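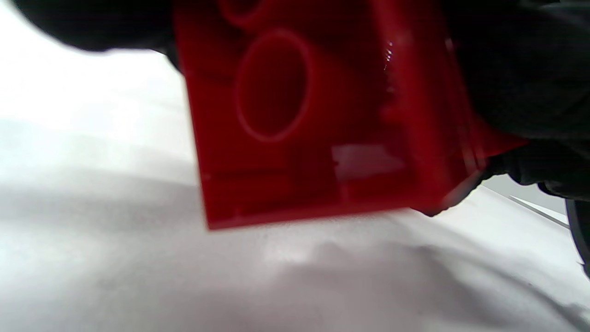

A red plastic block held in a gloved hand.

About Moscombe Hearing and Balance Clinic

Moscombe Hearing and Balance Clinic provides hearing assessment, hearing aid fitting and balance care to adults and children. The clinic is independently owned. It has no financial tie to any maker of hearing aids, and its audiologists are paid a salary that does not depend on what a patient decides to buy.

The practice opened with one consulting room and a single sound booth. It now operates from three sites, at Moscombe, Drisent and Wurero, and employs 32 people across clinical, technical and reception roles. Patients may be seen at whichever site suits them, and their records are available at each.

Our approach to care

A first appointment is set at 70 minutes. The audiologist will ask about general health, past noise exposure, medicines and the situations in which hearing is most difficult, and will examine the ears before any testing begins. Results are explained on the same day and a written copy is given to the patient. With the patient's consent, a copy is also sent to the family doctor.

Many people who attend do not need a hearing aid. Some require wax removal, others are referred to an ear, nose and throat specialist, and a number are simply advised to return for a further test at a later date. Where a hearing aid is recommended, the patient receives a written quotation and is under no obligation to proceed. A trial period applies to every device fitted by the clinic, and the terms of the trial are set out in the quotation.

Balance assessment is carried out at the Moscombe site only, as it requires a larger room and a second clinician. Patients attending for balance testing should arrange for someone to drive them home.

Children's services

The Tuhiwai Program is the clinic's service for children from the age of three. It was established in response to requests from local schools and early learning centres, and nearly 380 children now attend each year. Younger children are tested through play, with a parent or guardian in the room throughout. Older children are tested in the booth in the usual way.

Program staff also visit schools by arrangement. A visit may include hearing checks, a talk to teaching staff on classroom noise and seating, and advice on the care of devices worn by pupils. School visits for the coming year are booked each September. Consent forms are sent home by the school and must be returned before the day of the visit.

Our staff

All audiologists at the clinic hold a recognised postgraduate qualification and take part in continuing professional education. New graduates work under supervision until they are approved to practise alone. Technicians carry out minor repairs, tubing changes and cleaning on site - most of this work can be done while the patient waits. Devices that must be returned to the manufacturer are sent by courier, and a loan device is offered where one is suitable.

Reception staff have received training in clear communication with people who have hearing loss. Each front counter is fitted with a hearing loop. Appointments may be made by telephone, by email or in person, and patients who prefer to receive all messages in writing need only tell us so.

Fees and funding

A schedule of fees is displayed at each reception desk and is available on request. Some patients will qualify for government funding or for a rebate through a private health fund. Our staff can assist with the forms, although the decision on eligibility rests with the funding body. Payment is due on the day of the appointment unless other terms have been agreed in writing.

Privacy and feedback

Personal and health information is collected only for the purpose of providing care, and is stored securely. Patients may ask to see their records at any time. Comments and complaints may be made to any member of staff or addressed in writing to the Practice Manager at the Moscombe site. Written complaints are acknowledged on receipt, and a full reply is given once the matter has been reviewed.

Page last reviewed 6 May 2019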